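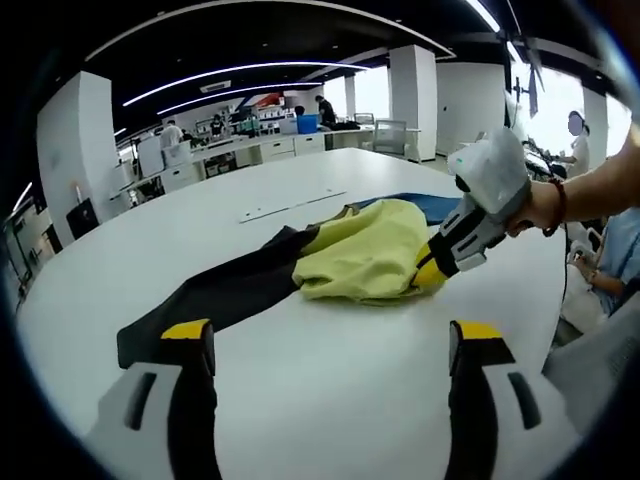

Review: Skorkimum, "Akwood" (Sellen)

Two years after their debut, the four-piece return with eight songs and a new drummer. Side one is the stronger. "Leclerc" opens with organ and a slow bass line, and the vocals stay low in the mix until the last chorus. The title track runs too long – I'd have faded it after 5 minutes. The vinyl pressing is quiet, apart from a little crackle before track 3.

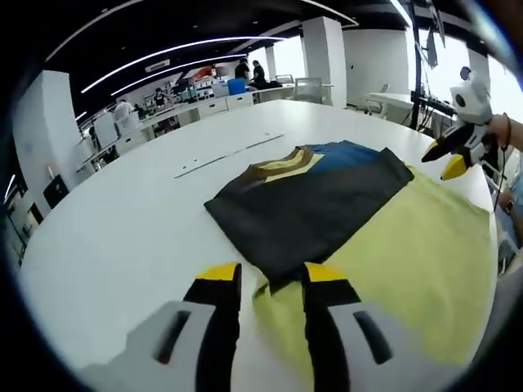
Dark shirt, folded, on a white table

Worth buying if you liked the first one. 86/100

Recent reviews
Sellen winter sampler
Leclerc live session
Best reissues of January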